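Stella Masanja did not believe in the Dordale well, and she told the man at the ticket window so.

"You don't have to believe in it," he said. "It's two for the tour."

She paid. The sign said the well was 237 feet deep and had granted 2,156 wishes, and she wanted to know who kept the books. He said his wife did. Before that it was his wife's mother.

"And how does she know a wish came true?"

"People write in."

"And the ones it didn't work for?"

He thought about that. "They don't write in so much."

The path went down behind the old Coslow feed store, past a bench and a tree with ribbons on it. Stella had come because her aunt had wished here in April for her knee, and the knee was better, and now the whole family was talking about selling the car and moving to Dordale. Her aunt had also had the knee operated on in April. This was brought up at dinner and waved off.

There was a couple ahead of her, holding hands over the wall. The woman shut her eyes and dropped a coin. Stella listened for the splash and didn't hear one.

"It's deep," the man from the window said. He had followed her down.

"It's not 237 feet deep."

"Have you measured it?"

"Have you?"

He had not. She leaned over and looked. It was dark, and it smelled like a basement. She had a quarter in her coat and she turned it over a few times. If she wished for something likely, that would prove nothing. If she wished for something silly and it didn't come, they'd say she hadn't meant it. She could see the whole racket from where she stood, and it was a pretty good one.

"My aunt's knee," she said. "She had a surgeon."

"Sure. Who do you think she wished for?"

Stella put the quarter back in her coat. Then she took it out again and dropped it in, so he would quit looking at her, and did not wish for anything. She was nearly sure of that.

On the drive home she called her aunt and asked how the knee was.

"Wonderful," her aunt said. "What did you ask for?"

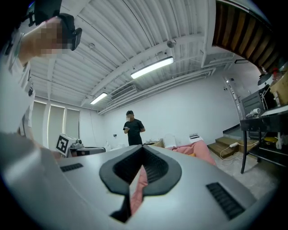

Pink cloth, seen through the slot.

"Nothing," said Stella, and missed her exit.

Contact the editor | © 2018 Nyanda Stories | Back to top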